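Hilumetti Robot Club: questions from new members

What is the Kuden task?
Students record everyday handling jobs with a head camera, then train a two-arm model on the clips. The current object is a small clear cut-glass dish with a scalloped rim. It is held with both hands.

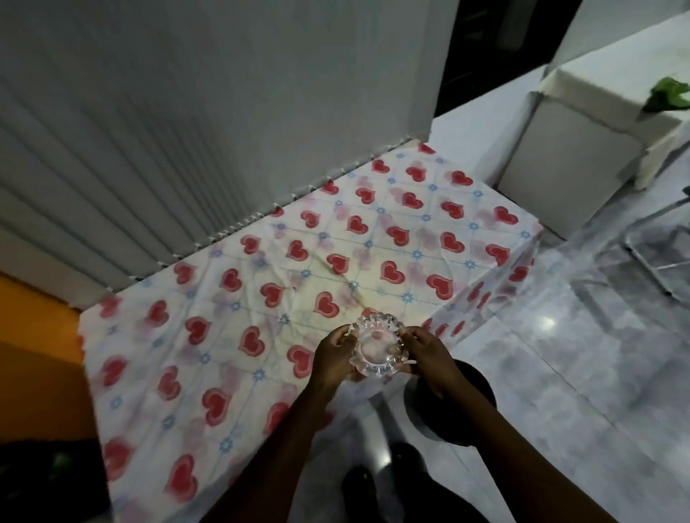 Clips are stored in Redano, the club's labelling tool. The set stood at 2767 clips on 1 October 2022, of which 401 were held back for testing.

Why glass?
Clear glass is hard for depth estimation. The pale cloth beneath shows through it, and highlights on the rim shift with the angle. Grip labels are therefore drawn by hand: one for the left, one for the right.

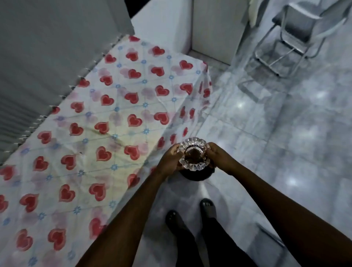
Does the dish have to be empty?
No. Clips with dark contents in the bowl get their own label. Do not name the contents; enter "filled".

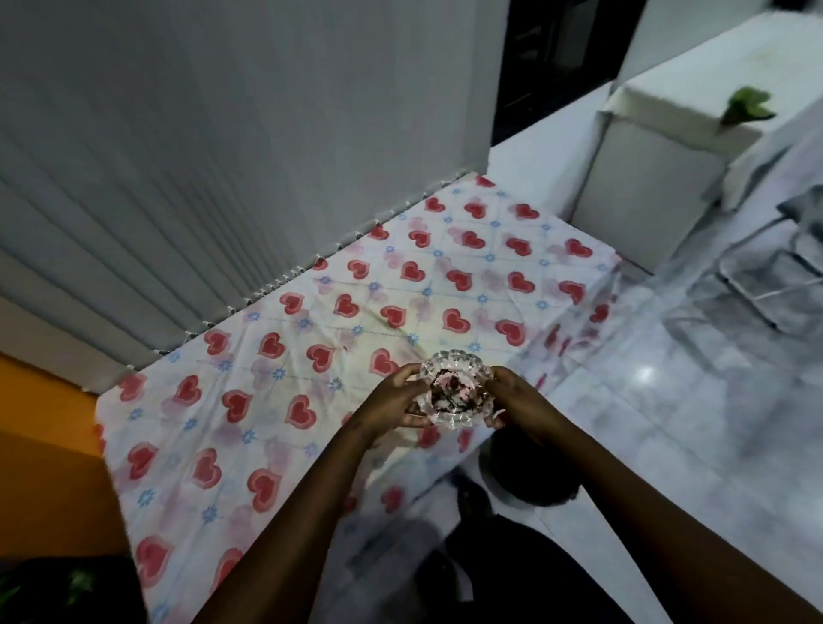 Reading time: 2 min

The filled label was added in July. Anything recorded earlier must be checked again before upload.

Can I enter the Kvam round?
Yes, once you have labelled 82 clips.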